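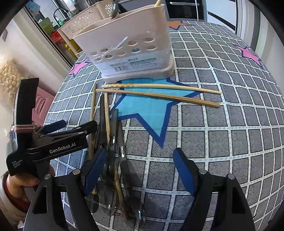
Somebody under my last post wants to know why anyone still gets the 136 when the train from Nonumton takes eleven minutes and has a toilet. Fair question. The train goes to Nonumton Parkway, which was named by an optimist and is in a field.

**2/** The 136 goes from Nonumton market square to Butthorpe, through every village that ever had a pub, and a few that only had a rumour of one. I've been riding it for nine years. I have views.

**3/** First view: the timetable. Ekis Coaches took over the route in December and brought out a new leaflet. It is mauve, on slightly darker mauve. You can read it outdoors at noon or under an operating lamp.

**4/** The leaflet has footnotes. Footnote B says "does not call at Butthorpe Church on schooldays". Footnote D says "see footnote B". Footnote C is nowhere on the leaflet, but the 15.20 is marked with it, so I treat the 15.20 as a sort of weather event.

**5/** Second view: the bridge. The one at Low End was built in 1752 for people with sheep. The 136 is a full-sized single-decker. Every driver slows right down, breathes in and goes over it, and the whole bus breathes in too. We've never discussed it.

**6/** New drivers stop on the far side and look in the mirrors for a bit. Regulars use this time to get their bags together.

**7/** Third view: the consultation. Ekis wants to "simplify" the route by missing out Low End, the bridge, the surgery and the only shop. It would save four minutes. They held a drop-in event about it at Butthorpe village hall, which finished at seven. The last bus back was at ten to.

**8/** I went anyway and got a lift home with a couple who'd come to complain about hedges.

**9/** There was a big map on an easel, and a box for comments, and a tin of the good biscuits. 378 comment cards went in that box over the month. I know because the summary says so, just before it says that most people were "broadly neutral".

**10/** I have met the people of Low End. They aren't broadly neutral about what day the bins go out.

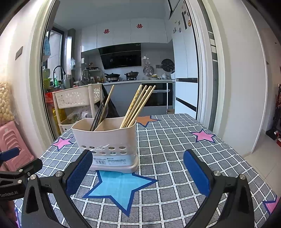 **11/** The summary came as a spreadsheet, since you're asking. One tab, called Sheet1, with every comment in a single column: the surgery ones, the school ones, the fares ones, and the person who wanted a bus to the seaside. The reply column says "noted" all the way down. I'm not asking for much in the way of sorting. Wooden chopsticks on the right, metal ones on the left, that's the level I had in mind. Somebody at Ekis must own a divider.

**12/** So I sorted it myself over two evenings and a fair bit of toast. The surgery came first by miles. Then the shop. Then the driver who waits if he sees you running, who has his own heading because people wrote so many nice things about him.

**13/** Seaside bus: one comment. Long, though. It had a proposed timetable attached and it was easier to read than the mauve one.

**14/** Quick answer to the three of you asking about the petition. Yes, it's still going. It's on the counter at Farkas, next to the iced buns, and it passed 700 names this morning. You don't have to buy a bun. I've found it hard not to.

**15/** And to the person saying the replacement is "a flexible on-demand minibus": I tried the trial one. You ring up the afternoon before and tell them when you'd like to be ill. Then it takes you to the surgery by way of everyone else's plans. I saw a lot of Butthorpe -- two garden centres and a kennels -- and was early for the following appointment.

**16/** To be fair to the minibus, the heater works. The heater on the 136 has two settings, off and left ankle.

**17/** The next meeting is back in Nonumton, in the room over the library, and starts at half past five. I've checked it against the leaflet. There's a bus home at 19.05, if you don't mind that it's marked C.

**18/** If anyone has an older leaflet with footnote C on it, please send me a photo. I'll swap you an iced bun.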